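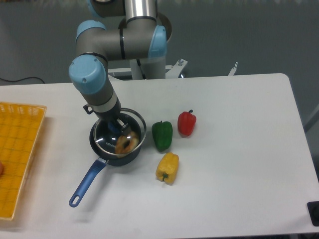

Stuffed peppers and the small saucepan

May 25, 2025

I had peppers on the table yesterday, one green, one red, one yellow, and no plan for them. The yellow one wouldn't stand up, which matters if you are going to stuff it. The green and red ones were fine. I decided to stuff all of them anyway and deal with the yellow one when I got there.

The rice was done in the small saucepan with the long blue handle. I have had a lot of saucepans over the years and this is the one I reach for. It is dark inside and out with a silver rim, and there is a hole in the end of the handle so it can hang up. I keep the glass lid inside the pan when it's put away. I used to stack the lids separately in the drawer and they slid all over the place every time I opened it. One lid in one pan takes up no more room than the pan does.

A small pan is right for a small amount of rice. In a big one the water spreads out too thin and cooks off before the rice is ready. I use one part rice to two parts water, bring it to a boil, turn it down low and put the lid on. Then I leave it alone. The glass lid helps with that. I take it off the heat while the rice still has some bite, because it will keep cooking in the oven.

My neighbor Danish Soomro gave me his method for the peppers a while back and I have changed it only a little. He cuts the tops off and puts the empty peppers in the oven by themselves first, for ten minutes or so, before any filling goes in. I had always filled them raw and then wondered why the bottoms were crunchy and the tops were burned. His way is better. He also saves the tops and trims the flesh from around the stems to go in the filling. I had been throwing that part out.

The filling was onion, garlic, the pepper trimmings, a can of tomatoes with most of the juice poured off, the rice, and some hard cheese that needed using. Salt, black pepper, dried oregano. I cooked the onion slowly until it was soft and then added everything else off the heat. You could put ground beef in. I didn't have any.

For the yellow pepper, I cut it lengthwise instead of across and filled it as two halves. They lay flat in the dish with no trouble. They also browned more on top, with more room for cheese, and I may do them all like that next time. The whole ones look nicer – they are harder to eat, though, and you end up cutting them in half on the plate anyway.

Oven at 375, covered with foil for half an hour, then uncovered until the cheese colored. I put a splash of water in the bottom of the dish before the foil went on. The green one was still the firmest of the lot and a bit bitter. The red was the sweetest. If you are buying peppers just for this, buy red, or whatever is on sale.

There was filling left over. It went back into the saucepan with the lid on and into the refrigerator overnight. This morning I heated it up with a spoonful of water and had it with a fried egg.

I still want to move the pans to a hook rail by the stove and free up the low cabinet. I measured the wall last week and there is enough space if the spice shelf goes up a few inches. That will probably wait until June. The baking dish is soaking in the sink and I need to go and scrub the cheese off it.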